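Pernton Tea Room - gallery

Welcome to the tea room page! I keep meaning to put more of these up and then another month goes by, so I've finally sat down with a cuppa on a Monday and sorted a few out. If you've never been along, we're the bunch who spend far too much time thinking about mugs, shelves and where the cloth lives. It started as a tidy-up of the drinks corner and sort of kept going. We've now got a little wooden riser, a much better idea of what we own, and strong opinions about handles (more on that in a minute).

Click through if you're on a computer. On a phone they should just come up one after the other.
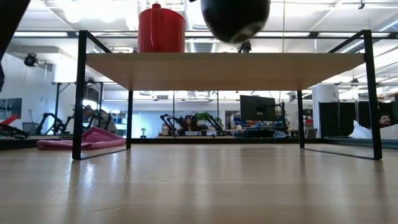

Skilmont Social Club - Tea & Tidy Group

The little riser, with the red pitcher up on top. I'm so fond of this thing! Pale wood, thin black metal frame, and the frame carries on up past the top at each side, so it feels like a shelf and a tray at the same time. It's the handiest piece we have. You get a whole second level out of the same bit of bench, and there's room underneath for whatever you want out of the way.

The pink cloth is there too, over on the left, folded (well, folded-ish). That colour is my favourite thing on the whole table. I know a few of you would like us to go with something more sensible in grey, and you're welcome to bring one in, but the pink is staying while I'm doing the page.

The pitcher is plastic, and I'll defend it to anyone. It's light enough to lift one-handed when it's full of cordial, and if it gets knocked you pick it up and carry on. We did have a glass one from Salminen that cost me 20 dollars and lasted 3 weeks. Never again.

A quick word on the riser for anyone wanting one at home, as I get asked every time. Measure the space between your bench and the bottom of the cupboard first! I didn't, with my own one, and I could get it in nicely but then couldn't stand a single mug on it. Mine is 300 mm deep, and a bit less would have suited my kitchen better. It lives in the laundry now and holds the pegs and the washing powder, so no harm done.

Now, mugs. We went through the lot back in November and the count came to 151, which was a shock to everybody, me included. Plenty were chipped and quite a few had lost their colour in the dishwasher, so we kept the cheerful ones and boxed up the rest for the Poria market stall. They went quickly too - people love a rummage. If you spot a mug of yours on somebody's desk in Poria, sorry about that, and please write your name on the bottom next time.

My rule for keeping one is simple enough. It has to be nice to hold, and I have to be able to tell it from its neighbour before I've got my glasses on. Bright colours win every time.
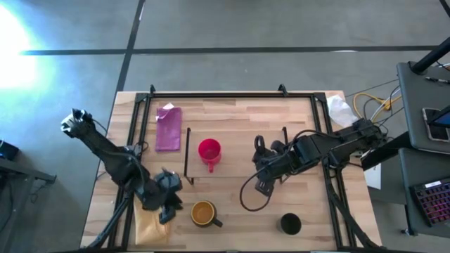
Red mug up on the wooden board, mustard one with the black rim and handle down the front, black cup off to the right.

The mustard is the one I'd fight you for. It has such a good warm colour next to all that blond wood, and the black handle sets it off beautifully. I know the red has its fans as well, and it does look rather grand in the middle there.

Still to come: the biscuit tins, once I've decided which lids belong to which, and the spoon drawer if I'm feeling brave. If you've got a favourite mug that ought to be on this page, bring it along to the next tea and I'll find it a spot on the riser.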